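How a One-Room School Worked

Long ago, many children in farm country went to a school with just one room. One teacher taught every grade in it. The school at Woltham was this kind of school. It stood beside the road to Joritz and stayed open for 60 years.

Who decided to build it?

The families who lived nearby formed a school district. A district is an area of land whose residents share the cost of a school. The Woltham district was small, so that most children could walk to class. The longest walk was 3 miles each way.

To pay for the building, the district collected a tax. A tax is money that people must pay for something the whole community uses. A family with more land paid more. Some families paid part of their share in firewood, which was weighed and written down in the district's account book.

Who went there?

Students were between 5 and 15 years old. In winter the room was full. In spring and fall many of the older students stayed home to plant or harvest, and the teacher marked them absent in a book called a register. Over the life of the school, 149 different students were entered in the register.

How did one teacher teach everyone?

The teacher called one group at a time to a bench at the front. This was called a recitation. The group read aloud or answered arithmetic problems for roughly ten minutes and then returned to their desks. The other students worked quietly until their turn.

The youngest students learned to count with objects before they used written numbers. Beans, buttons and pebbles were common. A student put them into groups, added one group to another, and said the total. Schools still teach counting and sorting with small objects.

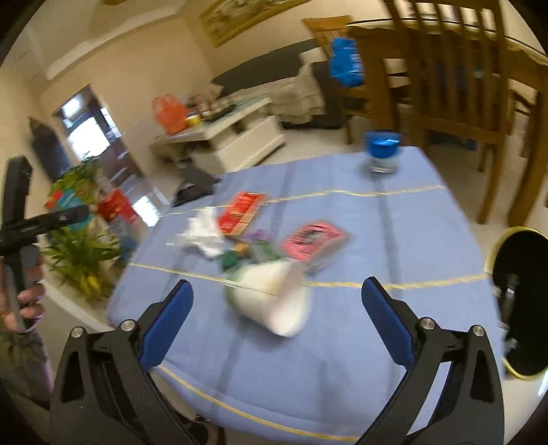 A white cup and small colorful items on a blue cloth.

Paper cost money, so written work was done on a slate. A slate is a thin, flat piece of dark rock in a frame. Students wrote on it with a slate pencil and wiped it clean for the next problem. This meant that very little of their daily work was saved.

What was the school year like?

The year had two terms. The winter term began in November and lasted 4 months. The summer term was shorter. At the end of each term, parents came to hear the students spell and recite.

Why did it close?

When the roads improved, buses could carry students farther. The districts of Woltham, Joritz and Tamuno joined together and built a larger school at Tesusex. Joining districts in this way is called consolidation. The new school had a separate room for each grade.

Words to know

Consolidation: joining several school districts into one.
Recitation: saying a lesson aloud to the teacher.
Register: the book that lists students and their attendance.
Term: one part of the school year.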